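The letter from Olszewski came in March, with the keys taped to a sheet of card. Wanda Kurek's aunt had left her the flat in Prekley and everything in it, including a debt of 2,472 pounds to a man called Finlay Baird.

Wanda had met her aunt twice. She took the early bus and let herself in at noon. The rooms smelt of polish. There was a bed, a wardrobe and a shelf of bus timetables going back years. 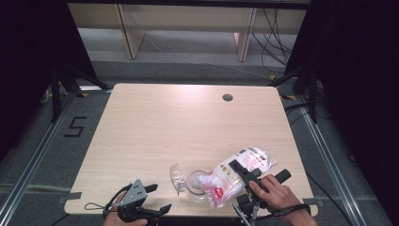

Finlay Baird lived downstairs. He was older than she had expected and he had a cold. He asked her in and put the kettle on before she could say why she had come.

"It was for the roof," he said. "She paid me back 53 pounds a month, and then she stopped."

"Did she say why?"

"I never asked her."

He showed her a notebook. Every payment was there in her aunt's small handwriting, with the month beside it. The last entry was for 300 pounds -- far more than the others -- and after that the pages were blank.
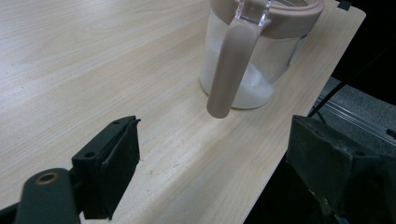

Wanda said she would sell the flat and settle it. He nodded and blew his nose. Then he told her the buyer would want the roof looked at again, as the men had only done the back half.

She went up and rang her sister-in-law, Halima, from the landing, where the signal was better. She explained about the roof and the notebook. 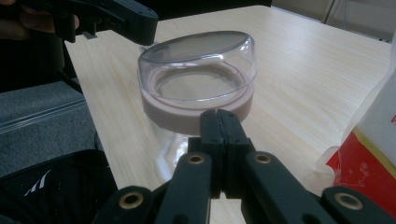 Halima thought she should keep the place. Rents in Prekley were going up, she said, and a half-mended roof would bring the price down by more than it cost to finish.

"I don't want to be a landlady," Wanda said.

"Then live in it."

Wanda said she had a job in Skimow. Halima said there were jobs in Prekley too, and then one of the children needed her and she had to go.
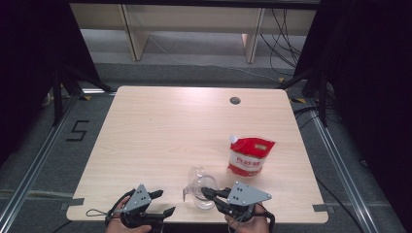

It began to rain at four. Wanda went from room to room looking at the ceilings. In the bedroom, at the front, a brown mark had spread above the wardrobe. She fetched a saucepan and stood it underneath.

Then she took off her coat and hung it on the back of the door.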